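Ticket: Shift start reminder does not match the cleaning work
Product: Trenudico task planner
Site: Kvam, second floor
Opened by: Ratih Ong
Assigned to: Onni Rautiainen
Priority: normal
Status: waiting for customer

Ratih Ong, 8:10
Hello. Since the August update the planner gives the sink work to the automatic queue. Before, it was on the list of Erlinda Manalo and she closed it herself by hand. Now she opens her list in the morning and the task is not there, but the sink still needs to be wiped by a person. On her monthly sheet it looks like she has 9 hours less work than before. She is worried about this and I understand her.

Please tell me how I can put the task back on her list without breaking the queue.

Onni Rautiainen, 9:25
Thank you for the report. Can you send the task number and the name of the queue? Also please check if the box "Handled by automation" is marked in the task.

Ratih Ong, 9:40
Task number is 59, queue is Marton. The box is marked and gray, I cannot change it. I tried with my own account and with the account of Milagros Dela Peña, who is the shift leader. Same result.

Onni Rautiainen, 11:05
The box is gray when the rule comes from the template and not from the site. In the update, all tasks with the word "sink" were moved to the template "Wet areas". This was our mistake, the rule was too wide. Steps to try:
Open Templates, then Wet areas.
Choose "Make local copy".
In the copy, remove the mark and save.
Log out and log in again — the list does not refresh by itself.

Ratih Ong, 13:30
I did all the steps. The task came back on the list of Erlinda, but now it is in both places. The planner says it is done by the queue at 6:00, when no person has started the shift. The history also shows 3 closings for one morning. So the numbers are still wrong, only in a different way.

Milagros Dela Peña, 13:50
I want to add one thing. The people on my shift are not against the automation. The floor machine saved us much walking. But they want the list to say who did the work. If the list says "automatic" for work done with their own hands, then at the end of the month they must explain themselves to the office, and this is not a nice feeling.

Onni Rautiainen, 15:15
I understand, and I agree it should be correct. I turned off the 6:00 closing for your site. Can you attach how the sink task is done now, so I set the right work type?

Ratih Ong, 15:35
Attached. It is squeegee work with hand-held grippers.

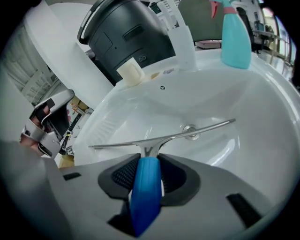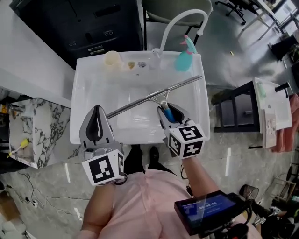

Question from Honeylyn Ambrosio, 16:05: Will the hours that were counted as automatic be given back to Erlinda in the monthly sheet?

Answer from Onni Rautiainen, 16:20: The sheet will be corrected after Milagros confirms the mornings in the history. Select each wrong closing, press "Change owner" and choose Erlinda. The hours move to her name the same night, and the old entry stays in the log with a note.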